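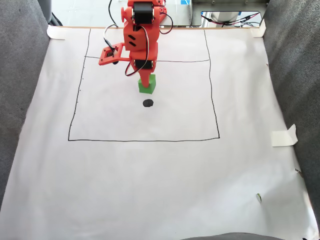 Progress report 2, Ovville Draught Quality Program
To: Lirnus small grants
From: Aaliyah Vachon
Period: January to end of last month

Quick one as I'm back out in Hillon on Tuesday and want this in before I go. Receipts to follow separately, still chasing the gas supplier for a proper tax invoice.

Where we're up to

Seven venues signed on, which is the number in the application. Six have had the first full line clean and tap strip-down. The last one is the footy club at Hillon, their cool room compressor died and they've been pouring cans out of an esky fridge, so no point until it's fixed. They reckon a fortnight. I reckon longer.

Staff sessions have gone better than I expected. Two per venue, morning before open. First is glassware and pour, second is faults: diacetyl, acetic, oxidised, lightstruck. Using spiked samples in a plain lager, so people taste the clean one alongside the off one. Older bar staff pick up the buttery one straight away and then go a bit quiet, because they've been serving it for years. Younger ones are better on the papery oxidised stuff. Everyone hates the vinegar one.

404 tasting sheets in so far. I'm typing them up at night, so the spreadsheet is behind the actual paper. Please don't read anything into the half-done tab, it's only Ovville venues and the scores for the second pub are in the wrong column. Will fix.

What we found in the lines

Worst was the pub opposite the Ovville silos. Long run from cool room to front bar, no python insulation for the last bit through the ceiling, faucets not pulled apart in living memory. Beer stone on everything. Needed an acid wash as well as caustic, then a second caustic, then new washers. Publican was good about it. He has since moved to a fortnightly clean and put it on the roster, with a name against it.

Two venues had blended gas on the wrong pressure and were pouring a third of a jug of foam down the drain on a busy night. Regulator adjustment, ten minutes. Cheapest fix in the whole project, probaly the one they'll remember.

Brewery side

Vukadinović have stayed in. They're supplying kegs of the pale for the blind comparisons, fresh against deliberately warm stored, and lending the portable dispense rig. Rig had a leaking coupler, replaced from my own kit, not claimed.

They've asked for venue by venue results. I've said no for now, the sign-up form promised publicans we'd only share it grouped. Need a steer from you if you see that diffrently.

Money

On budget for chemicals and sample kits. Over on fuel, Hillon is a longer drive than I costed. Under on room hire, all the sessions have been held at the bars. I'd like to move the room hire money across to fuel. Is an email enough or do you need the variation form?

Still to do

Hillon footy club, once cold.
Second round of cleans and repeat tasting sheets at the other venues.
Laminated cleaning card for behind the bar. Draft done, wording on caustic handling needs a check by someone who isn't me.
Finish the data entry.

Problems

Staff turnover. One venue has lost everybody who did session one, so I'll rerun it, no extra cost to the grant.

Phone reception at Hillon is hopeless. Leave a message or try me after 4 pm.

Aaliyah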